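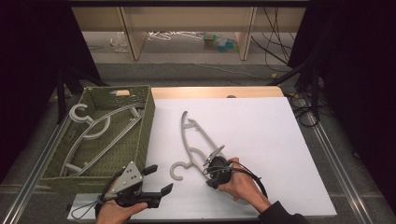

The Hanger Project (Arnbridge Robotics Club)

The Hanger Project is a student project of the Arnbridge Robotics Club in which members collect hand-guided demonstrations of simple pick-and-place jobs, mostly with plastic clothes hangers. I've been a member since my second year and I wrote most of this page for the club wiki, so please fix anything I've gotten wrong! (The talk page is fine too, but hardly anyone checks it.)

Overview

The job is easy to say and surprisingly annoying to do. Gray plastic hangers go from a white board into an olive-green basket, one at a time, with a gripper in each hand. You work the grippers yourself, the recording saves what they did, and later the learning group trains a policy on it. One run through the task is called an episode. An episode is good if every hanger ends up in the basket and neither gripper lets go of anything it shouldn't.

We picked hangers after a long evening of arguing. Blocks were too easy and towels were too hard (I voted for towels, and I still think we'll get there). Hangers are stiff, so they don't change shape on you, but they have hooks, and hooks catch on everything — the basket, the other hangers, your cable if you're unlucky.

History

The project started in March as the coursework half of the club's manipulation class. The first version used one gripper and a cardboard tray, and it was pretty miserable. Two-handed recording came in a month later, when the Després pair was ready. Després is just what we call our gripper design; the name comes from the folder the first drawings were saved in, and by the time somebody asked about it we'd printed labels.

In the spring we took the dataset to the Hoseck Student Automation Cup, which has a category for household tasks. We handed in 346 episodes and came in 3rd, behind a team that sorted spoons and a team that did something very clever with zippers. I was thrilled. I'd have been happy with a certificate and a sandwich.

Equipment

Each Després gripper has a black body, two fingers and a triangular plate on top with screw holes in it. You hold it from below, more or less like a cordless drill. The cable comes off the body and you learn pretty fast to let it hang loose and not wrap it around your wrist, which everybody does in their first week.

The board is white so that the hangers stand out. Black curtains go on both sides for the same kind of reason, and also because people kept walking past and waving.

Recording sessions

Sessions are on Wednesday evenings and anyone who has done the safety talk can join. New members start with single hangers laid flat. Once you can do those without thinking, you move on to piles, and piles are where it gets fun. 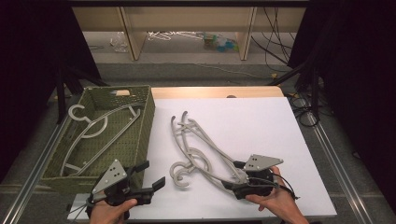

Sorting a tangled pair, right gripper closed on the ends of the hangers.

With a pile, the trick is to look before you grab. Find the hanger on top, follow its long bar down to where it's free, and close on that. Going for the hook feels natural and nearly always drags the second hanger along too. If that happens you're allowed to use your other gripper to hold the lower one down, and we like having those episodes, so don't throw them out! Just mark them "assisted" in the log.

Dropped hangers stay in the recording as long as they land on the board. If one goes on the floor, stop and start over.

Results

Of the episodes we sent to Hoseck, 179 were single hangers and the rest were piles or assisted. A policy trained on the singles alone got 69 percent of its placements right on our own bench test. Adding the piles made it slower and a bit more careful, and it began doing a little wiggle before lifting that I'm pretty sure it picked up from me. Sorry about that.

Related projects

Pirkisine is the club's other recording project and deals with kitchen drawers. It borrows our grippers on weekends, so check the sign-out sheet before planning anything. The two datasets use the same log format, apart from the "assisted" column, which Pirkisine calls "helped" and refuses to rename.

See also

Després gripper (build notes)
Hoseck Student Automation Cup
Safety talk, slides and sign-up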